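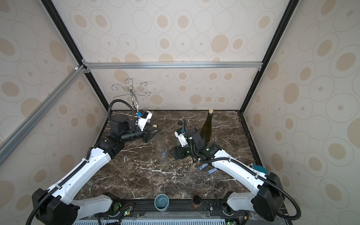 Two-arm cell with bottles and the metal stand on the marble top, cups on the rail.

Kotance Bottles: data card
Version of 21/08/2025

Kotance Bottles holds 964 episodes of two robot arms working among bottles and small containers on a table. We built it to test a claim made for the Fjeld policy, that it learns when to use one arm and when to use both. We are less sure of that than we were.

Contents

749 episodes are for training and the rest are held out. The green wine bottle with the cork is the object we would watch most closely. Dark glass on dark marble is a hard case for any depth estimate, and we did not try to clean it up.

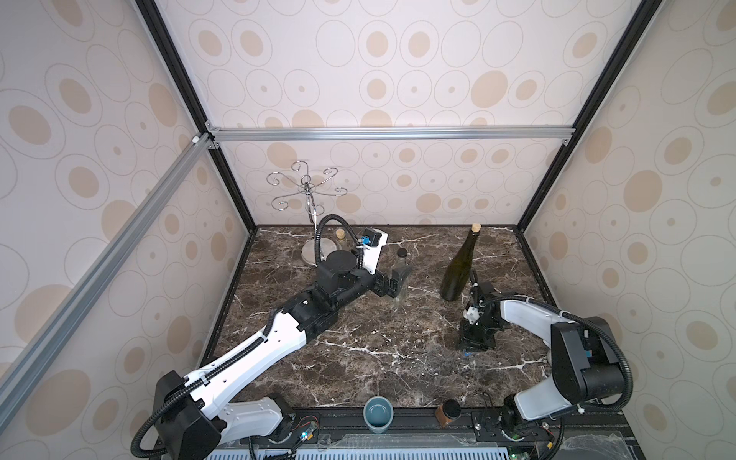 Held-out episodes use the same cell, the same wallpaper and much the same objects. A good score on them says little about another kitchen or another lab. Please don't report it as generalisation. We did so in an early draft and took it out.

Results so far

Fjeld beats our plain baseline, Bornen, on the held-out split. The gap shrinks when both get the same training steps, and with 21 trials per task we would not bet on what is left.
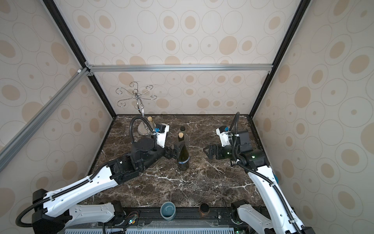

Success was marked by hand by the people who ran the trials, who knew which policy was running. A blind re-marking is planned for September. Until then, treat every success figure as generous.
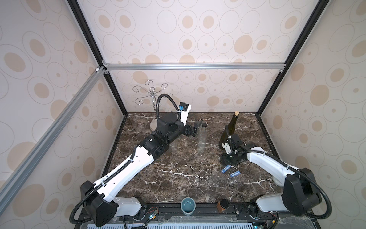 Can I use the set to compare one-arm and two-arm policies?
Only with care, as the starting layouts were not balanced between the arms and a lopsided policy may look better than it is.

Known faults

Some episodes start late. The Zokeo loader drops them silently unless strict mode is on.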